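Rarkance Tabletop Chores - README

Version notes, 24 Sep 2020. Maintained by Nikau Whitelaw. If you are reading an older copy of this file, the older copy was more optimistic.

What this is

Rarkance is a set of demonstrations of small household chores done at a table. Clearing things away, putting a pencil where pencils go, closing a box, moving a book from the wrong side of the table to the right one. People do the chores holding a gripper in each hand, and the idea is that a machine with two similar grippers can learn from them. The question I was asked to answer with it, back in February, was whether a machine can tidy a table yet.

Short version: some of a table.

Why grippers and not hands

Hands are unfair. A person with five fingers will pick up a thin stick by rolling it against a thumb, and no two-fingered jaw in our price range is ever going to do that. So the people collecting the demonstrations get the same handicap the machine has. They complain a lot in the first session and then get annoyingly good at it. Each gripper carries a cube printed with black and white markers so its position can be recovered later. Keep the cubes visible. If a sleeve swallows one, the software will decide the hand has left the building. 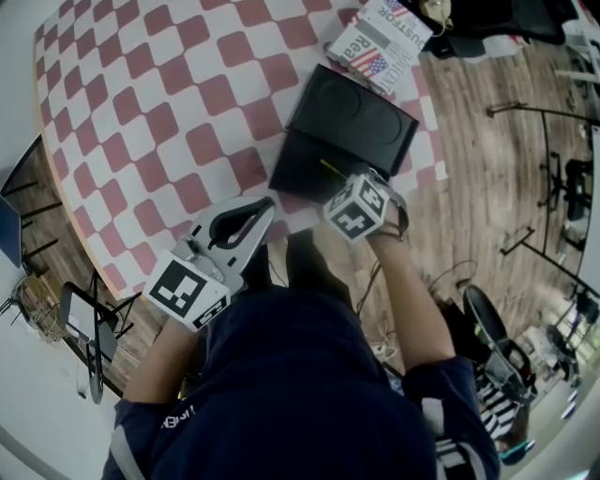

Flat things are the hard part. A mug has the decency to stand up and offer a handle. A paperback lies there. So does a closed case, and so does anything pencil-shaped once it has settled on top of something else. A person gets around this by sliding the object to an edge, or tipping it, or pinning it with one gripper and prying with the other, and does all this without noticing that a decision was made. The policies we have trained notice nothing either, but they also don't slide, tip or pin. They come straight down from above and close on air, with great confidence.

Chores covered

- clear: move loose items off the working area and leave them somewhere sensible
- stack: put one flat thing on another flat thing
- stow: put a small item into a case or box
- close: shut the case or box (see Known problems)
- square up: straighten what is already there, the chore my mother would have asked for first

"Somewhere sensible" is not defined. We tried to define it and the definition ran to 6 pages, so we gave up and let people use their judgment. You will find that their judgment varies.

How far the machines get

We ran the Amesska arm pair on the same chores after training. Out of 80 attempts at stow, 15 ended with the item in the box and the lid undamaged. Clear did better, mostly because pushing something off the far side of the table technically clears it. I have marked those runs as "cleared (floor)" and I ask you to leave the label alone when you compute your averages. A previous user merged it with "cleared" and produced a very cheerful chart.

Square up has not worked on any run. The arms move the book, the book is now crooked in a new direction, and the arms stop, satisfied.

So no, you can't send anyone home yet. The machine is slower than a person and less sure about pencils, and it needs a person beside it with a hand near the stop button. That is one more person than the chore took before.

Files

- demos/ - one folder per session, both grippers, synced
- labels/ - chore name, start, end, outcome
- trials/ - the Amesska runs, including the embarrassing ones
- tools/ - the converter to Gkikas format, plus a viewer that works if you are patient

Known problems

Patterned tablecloths confuse the segmentation. I left them in on purpose. People own tablecloths, and a robot that only works on bare gray desks is a robot for bare gray desks.

Some sessions have drift in the left gripper track. Where I caught it, the label file says so. Where I didn't, you will see a gripper float gently through the table.

The close chore has inconsistent end times. Half the labelers stopped the clock when the lid touched, the others when the hand let go. I meant to fix this over the summer.

Lighting is whatever the room had.

Use and credit

Free for research and for teaching. If you want to sell a product based on it, write to me first, partly for the license and partly out of curiosity. Please cite as "Rarkance Tabletop Chores, N. Whitelaw." Pull requests are welcome for the converter. Pull requests that rename every folder are less welcome, and I have had 5.

Related

Rarkance Laundry (small, wrinkled)
Nultex bin-picking notes
Gkikas format converter
Amesska trial logs, raw

Contact: Nikau Whitelaw, via the issues page | © 2020 Rarkance | Back to top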